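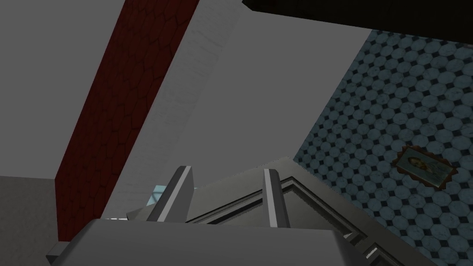 Will it really stop the cold coming off my front door, or am I just buying a very heavy curtain? A reader asked me that in the comments last November, and I've been meaning to put a proper answer on this page ever since.

Well, it is a very heavy curtain! But yes, it stops the cold, as long as you hang it right. I've had the Koster Door Curtain up in my own hallway for two winters now, and I'd be cranky if somebody took it down. The old door has a gap along the hinge side that I've never managed to fix (I've tried foam tape, I've tried rubber strip, I've tried a rolled-up towel), and on a windy night you could feel it all the way to the kitchen.

Koster Door Curtain
Maker: Koster
Outer fabric: Bravetex brushed wool blend
Lining: cotton twill, with an interlining between the layers
Length: 100 inches, can be hemmed
Heading: pencil pleat, hooks included
Colors: Charcoal, Oat, Brick, Moss
Price: $347 per curtain
Ships from: our shop in Driddale

One curtain covers a regular front door with plenty of overlap on both sides. If you've got double doors you'll want two, hung so they meet in the middle, and I'd let them cross over by a hand's width or the wind will find the join. Please measure from the rod down and not from the top of the door frame. I get that email every fall, and it always ends with a return box on my porch.

For the rod, skip anything skinny. The hem has a weighted cord sewn in, and the whole thing drags down a cheap tension rod in no time. I use the Prurano swing-arm rod, which opens with the door so you're not wrestling wool every time the mail comes. It's sold separately, it comes in black or brass, and it needs to be screwed into something solid. Drywall anchors alone won't do it. If you rent, ask before you drill.

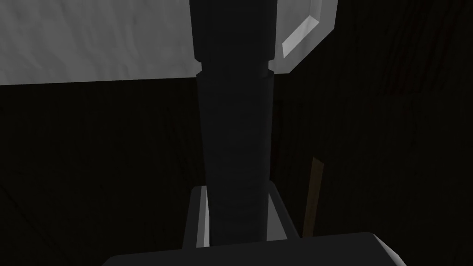 Color is where most folks get stuck, and I was no different. I had swatches pinned to the wall for weeks and kept walking past them with my coffee. Oat is lovely, but it shows every paw print at the bottom. Brick is warmer in person than it looks on a screen. Charcoal is what I ended up with, and it's softer than people expect: a dark gray with a faint mottle to it and no shine, pretty close to the tall cylinder in the picture, which goes darker down the sides and a little lighter toward the middle. The folds in the curtain do the same sort of thing when the hall light is on. Moss I can't get enough of in stock, so if you see it available, grab it.

Washing: don't. I mean it, the interlining will shrink and the wool won't, and you'll have a puckered mess. Vacuum it with the brush attachment every month or so, and spot clean with cool water and a drop of wool soap. Mine had spaghetti sauce on it once (long story, small nephew) and it came out fine with a damp cloth. Dry cleaning is okay if you tell them it's lined.

It'll smell a bit like wool when you open the package, and the creases from folding are pretty stubborn. Hang it first and let it drop overnight before you decide you hate it. A steamer held a few inches away helps with the worst ones.

Returns are fine within 4 weeks as long as you haven't cut or hemmed it. You pay the postage back, sorry, it's a heavy parcel and I just can't cover that. Swatches are free, and you can ask for all the colors at once. Put your door measurements in the order notes if you'd like me to check them before I pack it up, and I'll email you if anything looks off.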